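Laying Out Workstation Parts on a Bench Tray

When a workstation is stripped for testing or resale, the small parts should go straight from the chassis to a fitted tray. Loose parts on a bench get scratched, stacked or mixed with parts from the next machine. The steps below cover a tray for one drive, one processor, two memory modules and one graphics card.

Before starting, power down the machine, unplug it and put on a grounded wrist strap. Write the job number on the bench sheet. The sample job in this guide is 314.

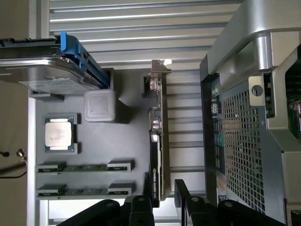
Prulerley, June

1. Leave the hard drive in its caddy. The blue caddy protects the sides of the drive and gives you something to grip. Set it down label up.

2. Lift the processor by its edges and lower it between the raised corner pieces of its holder, metal side up. Do not slide it into position. Clean off old thermal paste first.

3. Seat each memory module in the slots of its two holder blocks, one at each end. Keep the modules parallel and do not touch the contacts.

4. Place the graphics card last. Hold it by the shroud and the metal bracket. A slim card such as a Quadro stands upright along the side of the tray.

5. Compare the tray with the bench sheet and enter the serial numbers. If a part is missing, leave its position open and write "none" on the line.

Trays waiting longer than one shift go into an antistatic bag on shelf 17. Soduro bags are wide enough for the tray with the card standing; the smaller Wistex size is not.

Next: Refitting the drive caddy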